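### Part two: clearing and wiping the gloss top

I wrote part one about getting the Hudow table through the door and level, and by now yours should be standing in front of the settee looking very grand. So, on to keeping it that way! Gloss black shows everything, and I do mean everything, so have two soft cloths ready before you start.

1. Open the sheers but leave them hanging across the window. You want the light, just not the glare.
2. Take off anything that could roll.
3. Pick up used tissues and scraps by hand. Don't sweep them along with the cloth.

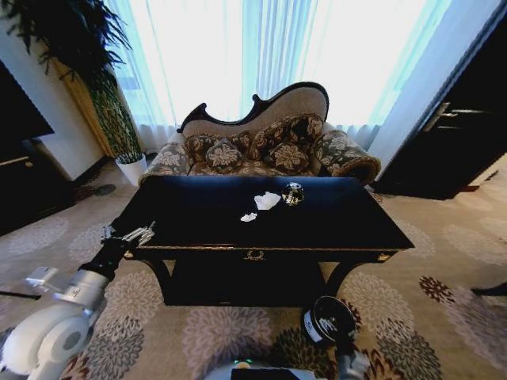 Grit is the real enemy of a lacquered top, far more than sticky fingers. It hides under whatever gets left lying about, and one careless push leaves a hairline you'll see every sunny morning from then on. So lift things straight up, especially something like the round black ornament with the gold and white pattern, and the crumpled paper next to it, and park them on a tray (a tea towel on the floor does fine). The cushions can stay on the settee for all of this.

> **Caution:** no spray polish near the gold edging. I use Zestent on the flat black parts only, always squirted on the cloth first, and I stop short of the trim.

4. Clear the drinks rubbish next, cans and wrappers first, bottles after.
5. Check that caps are on before you tip anything sideways.
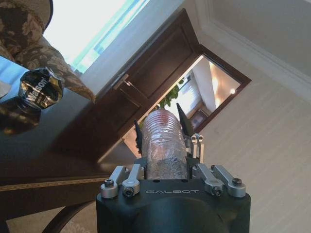 *Issue 2, p. 41*

Metal wants more care than plastic. Anything crumpled, like that dark silvery thing with "Mason" written across it, can have a sharp fold on the underside, so pick it up with your fingertips and never drag it. Ribbed clear bottles are much kinder to the lacquer, though I still wouldn't slide one.

6. Wipe the top with a barely damp cloth, long strokes, end to end.
7. Dry straight away with the second cloth.
8. Go along the gold band with a dry corner of the cloth, and leave the little gold fittings on the apron for a soft brush.

**Note:** if you find a white ring, let it alone overnight before you try anything. Mine faded by breakfast.

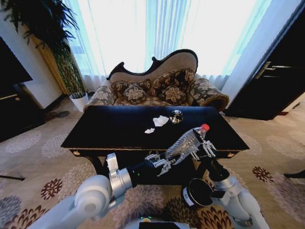
Merike Kļaviņa

Bottles with a cap, like the red-topped one, go in my plastics bag with the cap screwed back on, but your council may want them separate, so have a look at your leaflet. Then put your ornament back, off-centre if you're like me, and give the cushions a good thump. Felt pads for the feet are Hudow part 454, and I'd change them every December.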